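Back of House Forum > Equipment and Workflow
Thread: Dish arm going in at our place, anybody lived with one?

mopbucket_203
So the owners signed up for an unloading arm from Bako and it's been in our dish area since January. It takes plates out of the rack and stands them up for the line. I've run that station for 4 years and I'm not scared of it exactly, but my hours are already getting "looked at" and I'd love to hear from people who are further along. Did you keep your shifts? Do you do different work now?

stindstead_sue
We got ours last year at the Stindstead cafeteria. Kept my shifts, lost the quiet part of them. Unloading used to be when my brain got a rest and I could chat with Funmilayo on the salad side. Now the arm unloads and I'm scraping and loading the entire time, which is the wet, gross half of the job. My back is better though, I'll give it that.

graltard_gary
Sorry but I'd take that deal in a heartbeat. My wrists are shot from stacking stoneware. Let the machine have it.

stindstead_sue
Gary you work mornings, come load hotel pans at 9 pm and tell me about your wrists!

mopbucket_203
Ha. OK, that matches what I'm seeing. Part of what bugs me is our plates don't match. The owners love mixed dishes, so there are big square ones with black rims in with the rounds, and the rounds are all different too. I can grab any of them without looking. The arm takes its time. I got this off the wrist camera:

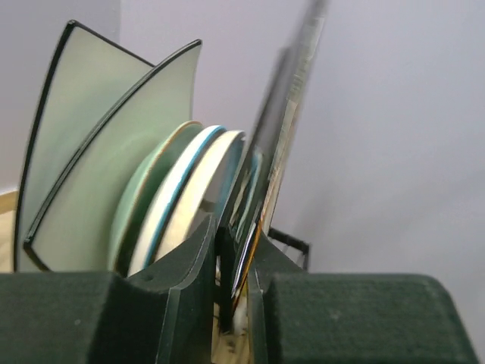 Fingers on a thin one, squares and rounds standing to the left

Anyway the rep told us things would go smoother if we switched to one kind of plate. So we'd be buying new dishes to suit the robot? The quote he left was $3,000 and that's before anybody talks about my raise.

trotbridge_tosin
Oluwatosin Afolabi here, I run the kitchen at Trotbridge so I'm probably the enemy in this thread. We did swap the plates. I argued against it and I was wrong, the dish area calmed down a lot. But I also put it in writing before the install that no one's hours got cut for 2 years, and I'd tell any crew to ask for that first. Once the thing is bolted down you've got nothing to bargain with.

graltard_gary
Must be nice. Ours got installed over a long weekend and the schedule changed the week after.

mopbucket_203
Gary, you just said you'd take the deal in a heartbeat??

graltard_gary
I'd take the robot. I didn't say I'd take the schedule - different thing. I'm down a shift and I still like not stacking.

stindstead_sue
Ask who gets trained on it, too. At ours one person learned how to clear a stop and restart it, and she got a bump in pay. Everybody else stands there waiting for her when it quits. I should have put my hand up and I didn't.

mopbucket_203
That's a good one, I hadn't thought about the training. Talking to the owners tomorrow before lunch prep. Tosin, would you be willing to message me the wording you used for the hours part?

trotbridge_tosin
Sent. Change the dates, and get it signed by whoever does the schedule.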